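Covthorpe Games Shelf > Galleries > Table games > Dreklow on a baseplate

Dreklow on a baseplate

Dreklow is a small pushing game that Samah Shawky and I have been playing since May. It started on graph paper, moved to a chessboard for a few weeks, and ended up on a LEGO baseplate, where it has stayed. Several people asked what the board looks like and which parts we use, so I have put the notes together with the gallery.

The board

A large gray baseplate, the plain kind with studs all over. We tried green first and found it hard on the eyes in the evening. Gray is dull, but you can follow a line of studs across it without losing your place. The plate should lie flat. Ours came out of a box of mixed parts with a slight bow in it, and it spent a night under 4 heavy books before we could use it.

Any table will do if it's bigger than the plate. You want a little room at the sides for the score sheet and for your hands.

The yard

The target is called the yard. Four red L-shaped Technic beams mark its corners, open sides facing in. We don't build a full wall. With a wall you can bank the piece off the inside, and the game becomes a different one. With corners only, a careless push can go straight through a gap and out the other side.

The corners don't have to make a perfect square. In the first version I counted studs and lined everything up. Samah sets them by eye, and her yards are usually a bit narrower at one end than the other. I have come to prefer those. Both players face the same yard, so it's fair either way.

Technic beams have round holes along the arms and no studs of their own. If you want them fixed in place, put a pin plate underneath. We mostly just set them down. If a corner gets knocked during a turn, it stays where it lands until the round is over.

The piece

There is one piece, and it's called the bolger. Ours is dark and six-sided. Six sides matter more than the color does. A round piece wanders, and a square one only wants to go in four directions. With six sides you can choose a flat edge to push against, and the piece will still turn a little if you hit it off center.

It sits on top of the studs and doesn't clip on. Expect a rattling sound. Issa Khalaf plays with a thin felt pad glued to the bottom of his, and it runs noticeably slower. We allow it if both players use the same piece.

Setting up

Put the yard toward one corner of the board. Put the bolger near an edge, well clear of the yard, with open studs between them. The longer the run, the harder the round. For new players we shorten it by a hand's width.

How a round goes

Players take turns pushing with one finger. A push has to be one movement, and you can't lift your finger and carry on. The round ends when the bolger comes to rest with all of itself inside the four corners. Whoever made that push takes 2 points. If it touches a red beam on the way, the point count drops to one. If it leaves the plate, the other player puts it back on any edge stud they like.

We play to ten. Most games take less time than making tea.

The Jornach start

Samah's opening, named after the street she lived on when she came up with it. You begin with the piece close to the top edge, and the first push goes sideways along that edge with no attempt on the yard at all. It looks like a wasted turn. The second player then has an awkward angle past the nearest corner, and usually leaves the bolger somewhere useful.

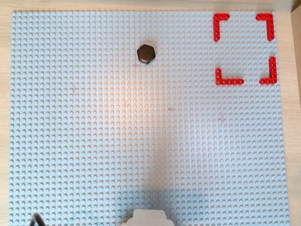

I still lose to the Jornach start more often than I'd like. The best reply I've found is a very short push straight down — just a few studs — which gives away nothing and makes Samah go first all over again.

A two-yard version is next on the list, if I can find more red beams in the same size.

Comments (3)

pegboard_lil
We play this with my son and he insists the beams have to be pinned down. Fewer arguments that way. What do you do if the bolger stops on top of a corner?

Samah Shawky
It counts as a touch and play goes on from there. I don't agree that my yards are narrow.

R. in the attic
Felt pad is cheating. Good write-up otherwise. I use an old steel nut and it works fine, though it has scratched the plate a bit.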